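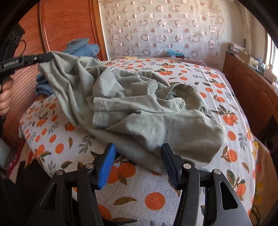

Grey-green T-shirt lying crumpled on a bed, one corner raised.

About Undutach

Undutach is a household linen and clothing care service. We sort, fold and put away laundry in customers' own homes, and we teach the same methods in short courses. The company was set up by Naima Badawi, who had spent several years supervising the finishing room at Okine, a contract laundry.

What we handle

Most of our work is everyday clothing: T-shirts, jumpers, school uniform, bedding and towels. We do not wash, dry-clean or repair. Garments with heavy beading or boning are referred to Bonsu, our partner for specialist items.

How we fold

Folding is done on the largest flat surface available, usually a bed. A T-shirt is first opened out by a corner and laid front down. Side seams are brought into line, sleeves are turned in flat, and the hem is squared before any fold is made. A rolled edge at the hem will show through every later fold, so it is smoothed out by hand at this stage. The standard shirt fold is 28 cm wide, which suits most drawers – narrower widths can be set on request and are noted on the customer's record.

Printed shirts are folded with the print outwards where the customer wishes to find them quickly. Knitwear is never hung.

Visits and courses

A visit lasts 2 hours and covers one bedroom or one airing cupboard. Larger homes are booked as separate visits. The course runs over 3 evenings in our room at Grastier and is repeated each April. Learners bring their own clothes, unsorted.

Bookings are taken by telephone or through the contact page. Please state the number of beds and whether drawers or open shelves are used.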